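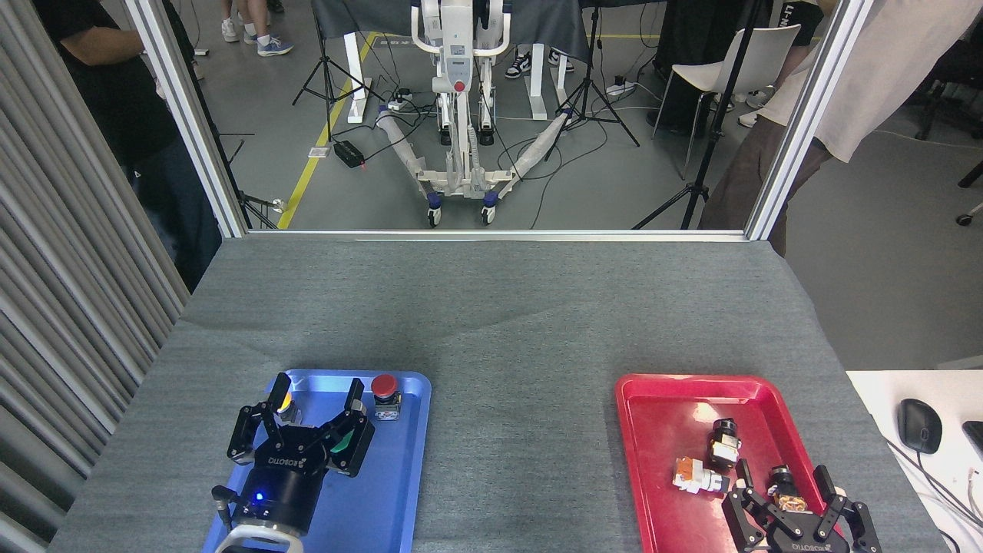
About Us

Gundura supplies push buttons, switches and pilot lights to machine builders and repair shops. Delia Henríquez and Florêncio Frade opened the business with one workbench and a rented storeroom. We now carry 696 part numbers and ship from a single location.

What we sell

Most of our orders are for control panel parts: momentary buttons, selector switches, mushroom-head stop buttons, contact blocks and legend plates. We sell single pieces as well as full boxes. If you have an old panel and can't find the part number, send us the hole size and the wiring diagram and we will look for a match.

How we sort and pack

Loose buttons are sorted into plastic trays by type before they go to the shelves. Heads and bases are kept together where the maker ships them as a set. Rania Ezzat runs the sorting benches, which are covered in felt so that lenses and caps don't get scratched. Returned parts go through the same benches and are restocked only if the terminals are clean.

Orders received by 3 p.m. leave the same day. Unused parts can be returned within 30 days.

Who to contact

Quotes and large orders: Inês Leitão
Returns and missing items: Marwa El Khatib
Part matching: Florêncio Frade

The pickup counter closes at 6 p.m. Please bring your order number.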